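**Subject:** Re: [hand-cell] Finger offsets after the tendon swap

Seidu Sarpong wrote:

> Swapped both tendons on the sim hand model to match the real one and now the fingertips stop early on every reach. Joint limits look fine to me. Is it the wrist frame, or do I need to redo the whole calibration? I'm on the Pratside config, build 37.
>
> Also, does anyone still have the old countertop layout?

Hi Seidu, hi all,

Great timing, I spent most of yesterday evening on exactly this and I think I've got it! It's the wrist frame. Build 37 moved the palm origin 11 mm toward the forearm, but the reach planner still reads the old value from the Roltosby file, so it parks the hand that much short (every single time, which at least makes it easy to spot).

I went back to the countertop layout to check, with the canister on its side and the cyan cap up and to the left. The fingers are nearly straight at the end of the approach and there's still bare marble between the tips and the canister.
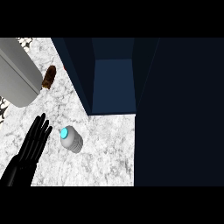
So please don't redo the full calibration yet! What worked for me:

1. Open `wrist_frame.yaml` and copy the new palm origin across.
2. Clear the planner cache. Mine was holding 695 stale poses.
3. Home the hand, then run the short reach test at low speed.
4. Check the thumb separately, it has its own offset.

After that I got 26 clean reaches in a row, and the closing motion looks lovely now, really smooth through the middle knuckles. Akosua, could you try the same change on the Fonunow cell before November? I'd love to know if the real tendons agree.

The layout is in the shared folder under `kitchen_old`. Cadi has a newer one with different friction values, so don't mix them.

Sarahí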